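## 4. What the arrive-and-drive sessions told us

I should say at the start of this section that I raced karts badly for years before I ever studied anybody else doing it, and some of that will leak through. When a novice told me that the kart "just wouldn't turn", I knew exactly the corner they meant and I had to stop myself nodding before they had finished the sentence. Tainá Honorato, who did the second reading of all the interview notes, crossed out a good number of my nods.

### 4.1 The track and the drivers

All the sessions were held at Zerell, an outdoor circuit with a rental fleet and a separate evening league. It has 11 corners if you count the kink on the back straight as a corner (the regulars do, the newcomers mostly don't, and I'll come back to that). We followed 40 first-time drivers through July. Each of them did two stints of 17 laps with a break in between, and during the break we sat them down with a plan of the circuit and a pencil.

The pencil was Anselmo Pimentel's idea and it was a good one. We had meant to ask drivers to rate their confidence corner by corner on a printed scale, and the pilot group simply ticked the middle box all the way down the page. Handed a pencil and told to draw where they thought they had driven, they got properly stuck in. They argued with themselves, rubbed things out, drew little arrows. One man drew the tyre wall considerably larger than it is.

Lap times came from the circuit's own transponders, and the actual line from a small logger strapped behind the seat. The logger wasn't perfect. It lost its fix under the footbridge quite often, so I have left the corner beneath it (corner 6) out of anything to do with line, though it stays in for lap time.

### 4.2 Drawn lines against driven lines

Before the first stint, everyone got the usual briefing: flags, pit entry, don't ram people. Half of them also got five minutes with Wellington Godoy, who coaches the junior squad and who talked them round the plan pointing at where to brake, where to turn and where to let the kart run out. The other half got five minutes of free practice instead, so both groups had the same amount of time.

I had expected the coached group to be quicker straight away. They weren't. In the opening laps they were, if anything, more hesitant, and several said they were trying to remember what came next and forgot to look up. The free practice group went off happily and turned in far too early everywhere, especially at the hairpin, where turning in early feels lovely for a second or so and then you run out of road.

Where the coached drivers did differ was in the drawings. Their pencil lines were much closer to what the logger recorded, even where what it recorded was slow. They knew they'd missed the apex at the hairpin and drew themselves missing it. The free practice drivers drew beautiful lines, textbook stuff, wide in and wide out, and had driven nothing of the kind.

By the end of the second stint the coached drivers had pulled ahead on lap time as well. The gap was small and I wouldn't want to build a house on it, but it went the same way in the dry sessions and in the one damp Sunday evening we couldn't reschedule. My reading is that a driver who knows where they went wrong has something to work on in the next lap. Emerson Figueiredo reads it differently: he thinks the coached drivers were simply a bit fresher, having spent less time wrestling the wheel before the first stint. Rental karts are heavy things and he may well have a point. We didn't measure fatigue, and I wish we had.

### 4.3 The kink

Now, the kink. It can be taken flat in a rental kart by anyone who believes it can. Most of our drivers lifted there on every lap of the first stint, and when asked about it during the break they said they hadn't lifted at all. This wasn't fibbing, as far as I can tell. They didn't think of it as a corner, so they had no memory of doing anything at it, and on the plan they drew a straight line through with barely a wobble.

Godoy had mentioned the kink to his group in one short sentence. Even so, most of them lifted too. The ones who stopped lifting in the second stint tended to be the ones who had followed a quicker kart through it, which fits what the league drivers told us about how they had learned it themselves. Somebody goes past you there, you hear that their engine note doesn't change, and you feel a bit silly — and next lap you keep your foot in.

### 4.4 Seeing from a low seat

Quite a few of the complaints we collected were about seeing. A kart seat puts your eyes very low down, and a corner that is obvious from the viewing bank turns into a strip of kerb with some tyres behind it. Drivers lean, too. They tip their heads into the corner, and what they took to be level a moment ago isn't level any more. Brabec's earlier work on head tilt in motorcyclists is the nearest thing I know of, although her riders were leaning the whole machine and ours were only leaning themselves. 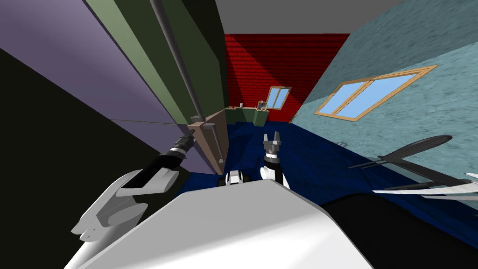

*Figure 3. Rendered indoor view with a strong tilt; the robot's white body takes up the bottom centre and hides much of the floor.*

We asked everyone to name the first thing they looked for on the way into the hairpin. Those who named something fixed and upright, such as the marshal's post or the end of the fence, turned in later and more consistently than those who named the kerb or the kart in front. I wouldn't make too much of this, as it was one question asked at one corner, and people are not brilliant witnesses to where their own eyes have been. A proper eye tracker under the helmet would settle it. We tried one in the pilot, and it steamed up before the end of the out lap.

### 4.5 Those who came back

We left a sign-up sheet on the café counter for a further session at 50 per cent off, mainly to see who would bother. The quickest drivers were not especially keen. The names on the sheet belonged more often to people who had improved a lot between their two stints, wherever they had finished up, and Honorato's notes have several of them talking about one particular corner they wanted another go at. It was usually the hairpin. Section 5 takes up what this might mean for how a circuit plans its beginner evenings, and whether the coaching belongs before the first stint or in the break.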